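**Thread: Ebihara spring event, is the ranked hatch timer change staying?**

**mossgate** wrote on 3 Sep 2020:

The patch notes for Banulix went up this morning and I read them twice. The hatch timer in ranked is now 18 hours instead of 12, and the Ebihara eggs from the March event are being added back to the regular pool. There is nothing in there about whether the timer goes back down after the season ends.

I have 4 Ebihara eggs left over from March that I never opened. I was saving them for the Kerkinau route because you get the water bonus there. Now I don't know if the old eggs keep the old timer or get moved to the new one. Has anyone opened one since the patch?

---

**kboateng** wrote:

Opened one an hour ago. Old eggs got moved to the new timer. The count showed 18:00:00 as soon as I put it in the slot. If you had one already in a slot before the patch, it kept its old time. My brother had one running and it finished when it was supposed to.

-- Kwame Boateng, Endanham server

---

**pelt_and_feather** wrote:

So they changed the terms on items people already had. I paid 100 gems each for mine. I don't play ranked much but that's a bad look.

---

**rookwise** wrote:

It's six hours. You put it in before bed and it's done the next afternoon. I don't see the problem.

---

**pelt_and_feather** wrote:

The problem is the slot. If you only have the free slot you used to get two hatches a day and now you get one. It adds up over a season.

---

**mossgate** wrote:

@kboateng thanks, that answers my question. I'll hold mine until I can get to Kerkinau.

@rookwise I agree with pelt on this one. It would be fine if they'd said it in advance. The notes came out after the servers were already back up.

---

**bperrin** wrote:

Posting from my lunch break so this is short. I play on Endanham too and we tested the Kerkinau bonus last night on the preview build. It still works, but only if the egg is in the slot before you cross the bridge. If you add it after the bridge you get nothing. It used to work either way.

Also the ranked cutoff for the third tier is 1280 now. I'm sitting just under it and I don't think I'll make it before reset.

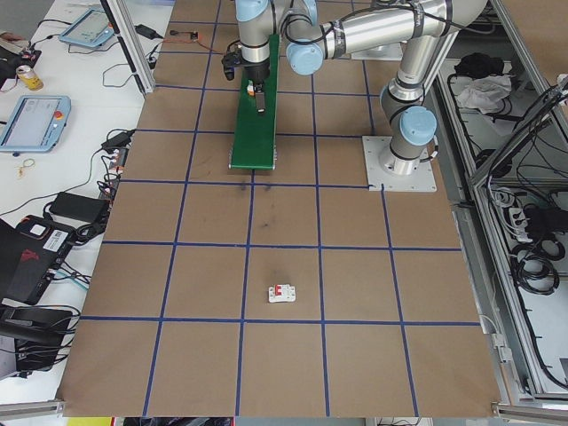
*Arm over the green belt.*

---

**rookwise** wrote:

1280 is too high for the third tier. That was close to second tier last season.

---

**kboateng** wrote:

They raised it because of the double point week. Everybody went up at once. If you compare where people are on the ladder and ignore the score itself, it's the same cutoff as before.

---

**rookwise** wrote:

Not for people who missed double point week. I was away for it. I came back to the same score I left with and I'd dropped a whole tier.

---

**tanager** wrote:

Same for me. I sent a ticket and got the standard reply, "scores are adjusted seasonally to reflect overall activity." I asked if there was a catch-up bonus and they closed the ticket.

---

**pelt_and_feather** wrote:

There was a catch-up bonus two seasons ago. You had to log in during the first three days and claim it from the mailbox. Check there first. It doesn't show a notification and it expires.

---

**tanager** wrote:

Checked. Mailbox has one message and it's the welcome letter.

---

**bperrin** wrote:

I got mine two seasons ago but nothing this time, so I think they dropped it.

For anyone trying to climb before reset, the morning bracket on Endanham is quiet and you get matched outside your tier more often. You lose fewer points for a loss if the other player is above you. I went up two days in a row that way, then lost most of it in one bad evening.

- Bastien Perrin

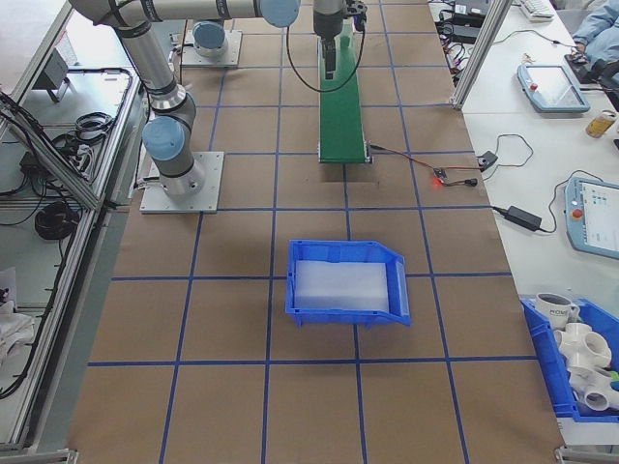 **mossgate** wrote:

Does the water bonus from Kerkinau stack with the ranked streak bonus?

**kboateng** wrote:

They don't stack. The game applies the larger of the two, so if you're on a long streak there's no reason to go out to Kerkinau for the hatch.

---

**rookwise** wrote:

I thought they did stack. The hatch screen shows both icons.

---

**kboateng** wrote:

It shows both icons but look at the number underneath. It doesn't change when the second icon appears. I checked it with the streak on and off.

---

**rookwise** wrote:

OK, just looked and you're right about the number. The icon should be grayed out then. That's confusing for new players.

---

**pelt_and_feather** wrote:

It has been like that since launch. There's an old bug report about it in the support section if you want to add to it.

---

**mossgate** wrote:

Added my name to the bug report. My streak is at zero anyway, so I'll take the eggs to Kerkinau over the weekend and put the first one in before the bridge like bperrin said. I'll post what comes out.

---

**tanager** wrote:

Please do. I have one Ebihara egg left and I'm not wasting 18 hours of my only slot on another gray heron.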